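Larkent Odds and Ends
A data card for the bin of small household things

Version of 2026-07-15
Put together by Malte Heitmann and Ottilie Koller

What this is

Larkent is a collection of pictures and notes about the small stuff that piles up in a house: spoons, toys, brushes, screwdrivers, blocks, gloves, the things that end up in a drawer because they have no other home. We have 434 pictures so far, covering 80 different objects, and we love every last one of them (well, Ottilie is not so sure about the corkscrew).

It started in June with a moving box. Ottilie was clearing out a kitchen and a workshop at the same time, and somewhere along the way the two got mixed together. Malte looked into the box and said it was the best set of test objects he had ever seen. A week later we had shelf labels and a spreadsheet.

What's in the folders

objects/ has one text file per object, with its name, its main color, what it is mostly made of, and anything odd about it
mixed/ has the pictures where several things share the same bin
notes/ has our handwritten lists, typed up, spelling mistakes included
names.csv has every name we use, plus the other names people gave us for the same thing

If you only open one file, make it names.csv. We asked 14 friends and relatives what they would call each object, and the answers are a joy. One small plastic scoop came back as a coffee scoop, a sugar spoon, a measure and "the blue thing." We kept all of them.

How the mixes are made

We don't sort by room. A kitchen drawer full of kitchen tools is easy to describe, and you can guess half of it with your eyes closed. Put a wooden fork next to a screwdriver and a toy panda, though, and you really have to look at each one! So every mix takes from at least two of our groups: kitchen, workshop, art supplies, toys, and cloth.
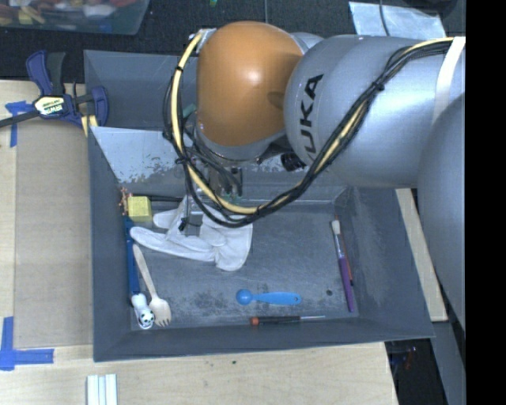 Cloth is the group we are proudest of. A glove is a different shape every time you put it down – fingers out, fingers under, cuff folded over – and a name that fits one pile of white fabric may look silly on the next. We write "glove" whenever at least one of us can tell that it is a glove, and "cloth item" when we can't agree.

Brushes and handles come next. Several objects have a long, thin handle, and from the wrong side a paintbrush and a screwdriver have more in common than you'd think. Our rule is to name the working end if you can see it and to write "handle" if you can't. Please don't fill in the rest from memory, even if you have been through the whole folder and know perfectly well what it is. Malte broke this rule ten times in one afternoon and had to redo the lot.

Words we use

Color comes first, then material, then the name: blue plastic measuring spoon, light wooden fork, purple-handled paintbrush. If a thing has two colors on the handle, list both, and the order doesn't matter. Toys get the animal's name when it is clear and "figurine" after it. Blocks are blocks, whatever set they came from.

For size we only use small, medium and large, compared with the other things in the same bin. We tried a ruler and it took all the fun out of it.

Where things came from

Most of the kitchen pieces are Ottilie's. The toys came from a flea market stall run by the Grovico thrift shop, where 10 of them went into one paper bag for the price of a coffee. Harms, the hardware store on our corner, let us dig through the returns shelf, and Flosico gave us a stack of leftover craft brushes in colors we would never have picked ourselves. Thank you all!

Known gaps

There is hardly any glass, and no sharp knives. Green is badly underrepresented – we only noticed when Ottilie laid everything out on the table by color. Left-hand and right-hand gloves are not marked separately. A few objects are worn or stained, and the text files mention it only where we remembered to.

Two names in names.csv still have a question mark. One is either a honey dipper or part of a curtain rod. The other is a short peg that Malte insists belongs to a board game. If you recognize either of them, please write to us.

Adding to it

Send us a list of your own drawer, with as many names per object as your household can come up with. Other languages are very welcome in the notes column. Keep the main name in English, one object per line, no brand names unless the brand is the only thing you can say about it.

Next up: string, rubber bands and clothespins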